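Up at 7 to be at the studio before the street got loud. Leltura records its evening book program in Movmont, on the second floor over a bank, and the elevator was out. Yamila Villalba met me on the stairs and handed me the question list, which was not the list she had sent in August. Fine by me. The new one had fewer questions on my childhood.

Cristóbal Echeverría hosts. He had read the book, or at least the first half, and asked good things on the translation chapters. We taped for an hour with one stop, when my microphone slipped under my collar. I said "kind of" too much. I also gave the print run as 1226 when it was 700 – the other number is my hotel room. Yamila says they can cut it.

Elba Bustos did the interpreting in my ear and never fell behind. I'd like to work with her again.
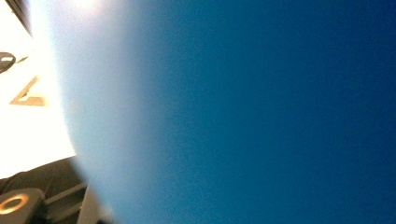
Lunch after with Petro Zhuravel, who was on the program last year. He got 14 emails from viewers, most of them asking where he bought his jacket. Mine airs next month, late in the evening, and goes online the morning after. Need to tell Audrey-Anne so she can put the link on the site. Train back at four. Slept most of the way.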